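Kernstead 400 Countertop Dishwasher
Section 6: Loading and First Wash

Read Section 5 (Water Connection) before you start. The inlet hose must be attached and the tap opened fully. If the hose has not been fitted, the machine will stop after 145 seconds and the water light will flash.

Before the first load

1. Open the door and take out the foam blocks and the cardboard strip under the lower rack.
2. Unscrew the filter cup, rinse it under the tap, and screw it back until it clicks.
3. Fill the salt container if your water is hard. A test strip is taped inside the manual cover.
4. Run the Rinse program once with the racks empty.

Note: A little water may be left in the base from factory testing. It does not need to be wiped out.
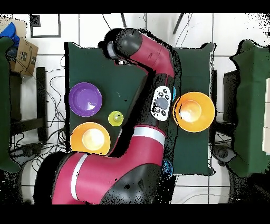 Sorting the dishes

5. Scrape off bones, peels and labels. There is no need to rinse plates first unless they will sit overnight.
6. Put aside anything made of raw wood, cast iron or thin crystal. These are washed by hand.
7. Check the underside of plastic items for a dishwasher mark. Items without one may warp on the Heavy program.

Caution: Do not load plastic lids or light cups over the heating ring at the back of the lower rack. They can fall through and melt.

Loading the racks

8. Stand large plates in the rear slots, facing the center. Leave one slot free between deep plates.
9. Place cups upside down in the upper rack and tilt them a little so that water runs off the base.
10. Put knives in the basket with the blades down.
11. Turn the spray arm by hand. If it touches a dish, move the dish.

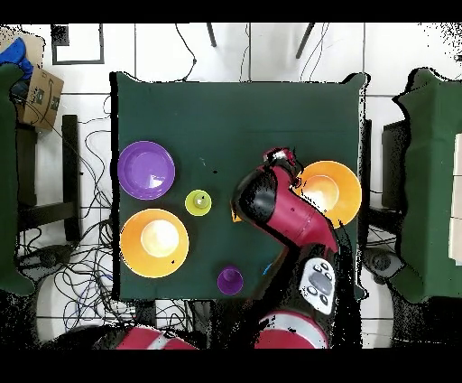

Light items need more care than heavy ones, as the spray can flip them over and fill them with dirty water. Use the folding clips on the left side of the upper rack to hold them in place. For a mixed set of colorful plastic pieces, such as two orange plates, a purple plate and a couple of small cups, put the plates in the front slots of the lower rack and keep the cups under the clips. Choose the Light program and open the door when it ends, as plastic dries more slowly than china.

Starting the wash

12. Put one tablet in the tray and close the flap.
13. Close the door until it latches.
14. Select a program and press Start. The door locks after a few seconds.

Caution: Wait for the end signal before opening the door. Steam can burn your hands and face.

Note: Machines sold under the Mirkdale name use the same racks and clips. Spare clips are part number 771.

This section was revised by Ghada Zein on 25th August. For cleaning the filter and spray arm, go to Section 7.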